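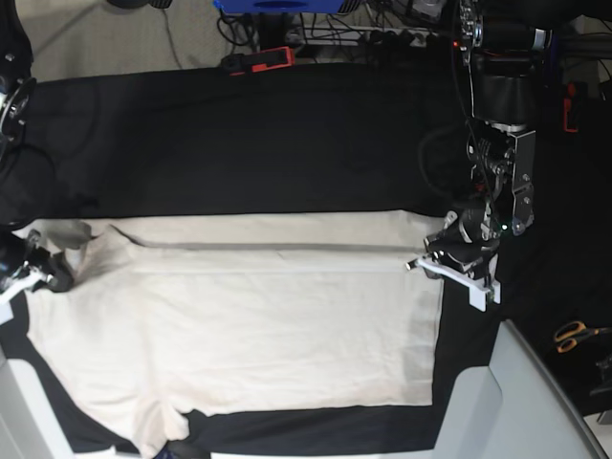 Laundry Room and Linen Store Walk-Through, Zutedell Guest House
Inspected by: Jarmila Kubíček
Went round with: Tatiana Gajdoš (housekeeping)
Day: Thursday, started 9:40 a.m.
Last walk-through: January

Marks used: OK, FIX (needs work, can stay in use), STOP (do not use until cleared), N/A.

1. Entry and floor

1.1 Door opens fully and closes by itself: OK
1.2 Floor free of water and loose lint: FIX
Comment: Standing water by the floor drain. The strainer was packed with lint and threads. Tatiana cleaned it while I was there and the water went down. Please add the strainer to the weekly list. It was on the list two years ago and dropped off when the sheet was retyped.
1.3 Mats lie flat: FIX
Comment: The mat in front of the folding counter curls at one corner. Replace it. Tape was tried last time and did not hold.
1.4 Walkway to rear exit clear: OK
Comment: Carts were parked on the left side only, as agreed.

2. Washers

2.1 Supply hoses free of bulges and cracks: FIX
Comment: Washer 2, hot side. Slight bulge near the coupling. Miroslava Trnka has a spare hose in the shop and will change it. Turn off the valve at the end of the day until that is done.
2.2 Door locks hold during cycle: OK
2.3 Machines level, no walking during spin: OK
2.4 Shutoff valves turn by hand: OK
Comment: Stiff, but they turn.

3. Dryers

3.1 Lint screens clean and not torn: FIX
Comment: Dryer 3 has a tear along the frame of the screen. A new screen is on order from Umlow. Clean behind the screen every day in the meantime.
3.2 Exhaust duct connected and not crushed: STOP
Comment: Dryer 1. The duct had come off the collar at the back and the machine was venting into the room. I unplugged it and hung a tag on the handle. The tag stays on until Miroslava has refitted the duct with a metal clamp and I have seen it running.
3.3 Outside vent flap moves freely: OK
3.4 Nothing stored on top or behind: FIX
Comment: Cardboard from the soap delivery was behind dryer 2. Removed.

Ysaline Vidal asked whether cleaning rags can go in with the towels. Rags that have had floor oil or cooking grease on them should not go in a dryer at all, even after washing. They go in the lidded metal can by the back door and the service takes them. I have written this on the board over the sorting table as well.

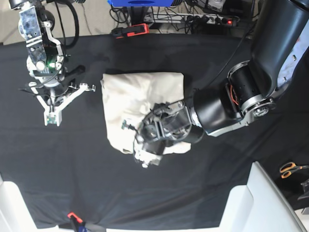 4. Ironing and pressing

4.1 Iron cords free of cuts and burns: OK
4.2 Press guard in place: OK
4.3 Iron rests provided at each board: FIX
Comment: One board has no rest and the iron was being stood on its end. Do not use that board for hot work until a rest is fitted.
4.4 Irons off and unplugged at end of shift: OK
Comment: Checked against the sign-off sheet. Two evenings were not signed. Xinyi Tian closed up on both and says they were unplugged. Please sign anyway.

5. Chemicals

5.1 All containers labeled: FIX
Comment: One spray bottle with no label, blue liquid. Nobody was sure what it was. Taken away for disposal.
5.2 Bleach kept apart from acid products: OK
5.3 Safety sheets in binder: FIX
Comment: The sheet for the Kurum stain remover is for the old formula. Ask the supplier for the current one.
5.4 Gloves and goggles at the dosing station: OK
5.5 Eyewash runs clear: OK
Comment: Ran it for 3 minutes. The first few seconds were rusty.

6. Linen store (room 816)

6.1 Shelves fixed to wall: OK
6.2 Heavy items at waist height: FIX
Comment: Bedspreads are back on the top shelf. Swap them with the pillowcases.
6.3 Step stool in good condition: OK
6.4 Clear space below sprinkler heads: OK

7. Fire items

7.1 Extinguisher charged, pin in place: OK
7.2 Smoke detector tested: OK
7.3 Gas valve marked and reachable: N/A (all electric)

Items marked FIX: 13 days to complete, apart from the washer hose, which should be done first. Skála building services has been told about dryer 1 in case the wall duct needs work too.

Copies to Tatiana Gajdoš and Miroslava Trnka. Original in the binder by the time clock.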